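Handgeführter Greifer beim Tag der offenen Tür: Spiegelungen auf der Tischplatte

Forum > Automatisierung > Vorführungen und Messen

spindelspiel
Wir zeigen im April beim Tag der offenen Tür unserer Lehrwerkstatt in Brarance einen handgeführten Zweifingergreifer mit Kamera. Ablauf: Besucher nehmen den Greifer in die Hand, greifen kleine Teile vom Tisch und legen sie in einen Drahtkorb. Die Aufnahmen laufen in Chou ein und werden auf einem Monitor neben dem Tisch wiedergegeben. Später am Nachmittag soll der Arm dieselbe Aufgabe mit der bereits vorher trainierten Policy ausführen.

Beim Probelauf gab es zwei Probleme. Erstens spiegelt die Tischplatte (helles Holz, seidenmatt lackiert) das Deckenlicht. Je nach Haltung des Greifers liegt der Reflex mitten im Arbeitsbereich, und die Lageverfolgung springt. Im Protokoll stehen 1464 Einzelbilder mit der Meldung "zu wenige Merkmale", der größte Teil davon über der freien Fläche. Zweitens rutschen glatte Teile aus den Backen, wenn Besucher zu zaghaft schließen. Die Gummibeläge sind die originalen von Murel.

Belichtung ist auf Automatik, Weißabgleich fest. Die Beleuchtung im Raum kann ich nur gruppenweise schalten. Eine andere Platte wäre möglich, allerdings ungern, der Tisch ist für den Arm eingemessen.

Was würdet ihr zuerst ändern? Und wie viele Besucher schafft man pro Stunde, wenn jeder selbst greifen darf?

2 Antworten

kugelhahn_k
Matte Folie drauf, fertig. Wir hatten bei unserer Vorführung eine graue Schneidunterlage auf dem Tisch, da hat nichts gespiegelt. Belichtung würde ich auf manuell stellen. Zu den Backen kann ich nichts sagen, wir haben mit Sauger gearbeitet.

Kommentar von spindelspiel: Folie hatte ich überlegt. Die Policy ist aber auf der Holzplatte trainiert, und eine einfarbige Folie hat noch weniger Merkmale als die Maserung.

Kommentar von kugelhahn_k: Stimmt, mit der Policy hatte ich nicht gerechnet. Dann eben Folie mit Muster und neu trainieren.

nullpunktsatz
Neu trainieren würde ich vor einem festen Termin vermeiden. Reihenfolge, in der ich vorgehen würde:

Belichtung. Automatik abschalten. Sobald der Reflex ins Bild wandert, regelt die Kamera herunter, und die Maserung im restlichen Bild verliert Kontrast. Belichtungszeit so kurz wählen, dass der Reflex klein bleibt und die dunklen Backen noch Zeichnung haben. Verstärkung ebenfalls fest. Danach mit der alten Policy gegenprüfen, ob die Bildhelligkeit noch im Bereich der Trainingsdaten liegt.

Licht. Die Lampengruppe direkt über dem Tisch aus, dafür eine Flächenleuchte seitlich mit Diffusor. Bei flachem Einfall liegt der Reflex aus den üblichen Greiferhaltungen außerhalb des Sichtfelds. Fenster nicht vergessen. Unser Probelauf war vormittags, die Vorführung um 15 Uhr, und die Sonne stand dann auf der Platte.

Merkmale. Die freie Fläche ist das eigentliche Problem. Holzmaserung besteht überwiegend aus parallelen Linien und gibt in Faserrichtung wenig Halt. Es hilft, den Korb näher an den Arbeitsbereich zu rücken, so dass immer ein Stück Gitter im Bild bleibt. Sein Schatten wird vom Tracker gern mitgenommen und ist unkritisch, solange Lampe und Korb stehen bleiben. Wenn Besucher sich über den Tisch beugen, wandern deren Schatten mit. Absperrband an die Lichtseite, Bedienung nur von der Gegenseite. Vier kleine Marker an den Tischecken sind die Notlösung. Vorher prüfen, ob sie in den Trainingsbildern fehlen und ob das die Policy stört.

Kratzer und Flecken auf der Platte würde ich lassen. Sie sind ortsfest und als Merkmale brauchbar. Wer vor dem Termin gründlich poliert, hat hinterher mehr Glanz.

Beläge. Mit Isopropanol abwischen, trocknen lassen, Kanten kontrollieren. Wenn sich der Rand vom Finger löst, schiebt sich der Belag beim Greifen zusammen und das Teil kippt heraus. Ersatzbeläge bereitlegen. Die weicheren von Drornness passen nach meiner Erfahrung auch auf die Murel-Finger, müssen aber an der Oberkante gekürzt werden. Für den Arm unbedingt denselben Belagtyp verwenden wie für das Handgerät.

Durchsatz. Wir kamen bei freiem Greifen auf fast 20 Personen pro Stunde, einschließlich Einweisung und Wiedergabe am Monitor. Der Engpass war die Wiedergabe. Die kann parallel laufen, wenn ein zweiter Rechner zur Verfügung steht.

Für die Einweisung hat sich bewährt, ohne Teil anzufangen: Backen ganz öffnen, über die freie Fläche zum Korb fahren, wieder zurück. Dabei sieht man in der Merkmalsanzeige sofort, an welcher Stelle der Reflex stört, und kann die Leuchte noch verschieben. Den Durchgang fahre ich auch selbst vor jeder Vorführung einmal, mit leerem Greifer und Blick schräg über die Maserung. 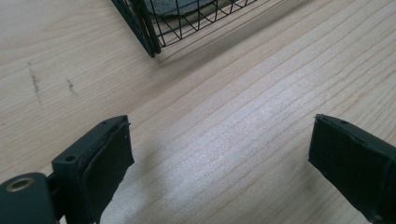
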